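Bramton Family Health Network Adds Evening Classes for Adults With High Blood Pressure

The Bramton Family Health Network has expanded its blood pressure self-management program to include evening sessions, following requests from patients who could not attend during working hours. The new sessions begin in May at the Jivstead clinic and are open to any adult registered with a network physician.

The program was first offered at the network's main office on Gebreyes Street, where classes were held in the middle of the morning. Enrollment was steady, but staff noted that most of those attending were retired. Patients in their forties and fifties were often referred by their physicians and then did not register.

"People told us plainly that they could not leave work for a class," said Eglė Sakalauskas, the registered nurse who coordinates the program. "Some of them had been told for years that their numbers were too high. They wanted help, and we were offering it at ten in the morning."

Network physicians currently follow 2,876 patients with a diagnosis of high blood pressure. Last year, 33 of them completed the full course. The network expects that figure to rise now that a second location and a later start time are available.

Each course consists of five sessions, held at 6:30 p.m. and lasting 90 minutes. Participants learn how to take an accurate reading at home, how to keep a record that is useful to their physician, and what to do when a reading is higher than expected. A pharmacist attends the second session to answer questions about common medications, including side effects and what to do about a missed dose. Participants are asked to bring a current list of everything they take, including vitamins and products bought without a prescription.

Home monitors are available on loan for the length of the course. Patients who already own a monitor are encouraged to bring it to the first session so that its readings can be checked against the clinic's equipment. Cuff size will be checked at the same time. According to Ms. Sakalauskas, a cuff that is too small is a frequent source of high readings at home.

Classes are kept small, and family members may attend at no charge. The network has found that patients who come with a spouse or an adult child are more likely to finish the course - particularly where someone else in the household does most of the shopping and cooking.

Registration does not require a referral. Patients may call the Jivstead clinic directly or ask at the front desk during a regular appointment. Those who are not sure whether the program is suitable for them, including patients who are pregnant or who have recently been in the hospital, should speak with their physician before signing up.

What the sessions cover

Session 1: Taking a reading at home. Posture, timing, cuff size and record keeping. Monitors are handed out at the end of the class.

Session 2: Medications. Led by a network pharmacist, with time set aside for individual questions.

Session 3: Salt and everyday meals. A dietitian reviews food labels, restaurant choices and ways to lower the salt in familiar recipes. Participants may bring a recipe from home for discussion.

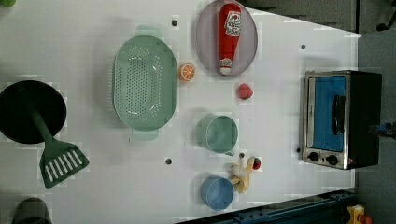
Session 4: Activity and sleep. Setting a walking goal, exercising safely, and recognizing the signs of sleep apnea.

Session 5: Planning ahead. Each participant prepares a written plan to share with his or her physician. Borrowed monitors are returned at this session.

Patients who miss a session may make it up during the next course at either location. Printed materials will be provided at each class, and large-print copies can be requested at registration.

The morning classes on Gebreyes Street will continue on their present schedule. Parking at the Jivstead clinic is free after 6 p.m., and the building's side entrance, which faces the Zullby Road bus stop, will remain open until the end of each session.

A follow-up appointment with the program nurse will be offered to all participants three months after they finish. Patients with very high readings accompanied by chest pain, shortness of breath, weakness or changes in vision should call 911 and should not wait for a class or a clinic appointment.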